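Notebook, March, started 10.40 with a mug of tea going cold

Pouring table again. Alasdair Mackay wanted the two-glass layout written up properly before he takes it over to Prorcombe, and my last entry was three lines and a tea ring, so fair enough.

First thing, the mat. We've kept the Van Gogh one (wheat on the left, crows and big blue sky on the right) and I'm still very fond of it, but it's a devil for judging drink colours. I mixed the pink weak, the way Brendan Nic Giolla had it in his notes for Dokodeo, and against all that yellow it goes nearly to nothing. The yellow one is worse! I crouched down to look at it side on and even then I had to hold a bit of white card behind. Next batch I'm going to double the colouring in both and see if that's any kinder on the eyes.

Recipe, so I don't have to ask again: 600 ml of tap water in the big jug, colouring in by the drop, stir, leave it till the froth's gone. Then 200 ml of that goes into the little jug and everything gets poured from there. The big jug dribbles down its own front whatever angle you hold it at, and I've mopped up after it enough this month.

Scale stays on the blue side. I did try it over on the wheat in the last layout and kept knocking it with my sleeve when I reached across for a sponge. Also the display is much easier to find against the blue (my eyes, possibly, not the scale). It read 32 g with the dry test glass on before I zeroed it, which doesn't match what's written in the Hivow folder, so one of us has weighed a different glass. Must ask Brendan.

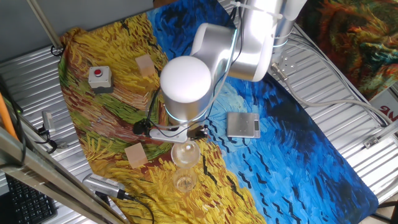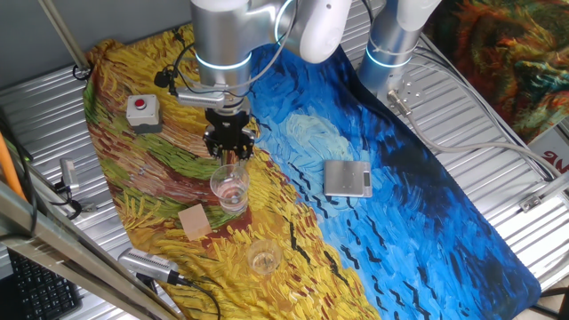
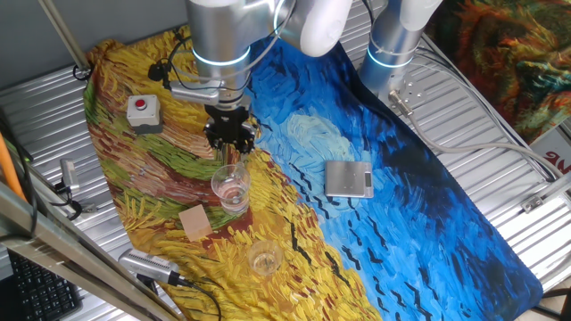
Pouring table, Van Gogh mat, scale on the blue side in all three.

Sponges. I like having one on the wheat side where I can grab it without looking. They're the cheap pale ones from the Jaiswal order, number 846 on the shelf list, and they soak up a surprising amount for how thin they feel in the hand. They do hang on to the colouring though, so rinse them straight away and squeeze them out over the sink, NOT over the bucket with the clean cloths in it (me, last week, sorry everyone).

The ridged metal under the mat is a pain if anything gets past the edge, it runs along the grooves and you're in there with a cotton bud. Wipe along the ridges, never across.

Glasses: hot water, no soap if they're going back out the same day, as the soap leaves a film and then the drips cling to the sides. Dry them upside down on the blue cloth.

14.15, stopped for lunch far too late. Still to do:
double the colouring, both drinks
weigh the test glass again with Brendan's batteries in the scale
find a proper lid for the big jug
ask Alasdair if Prorcombe have a plain mat we could borrow, just to compare

Little jug is on the drying rack, please don't put it away wet.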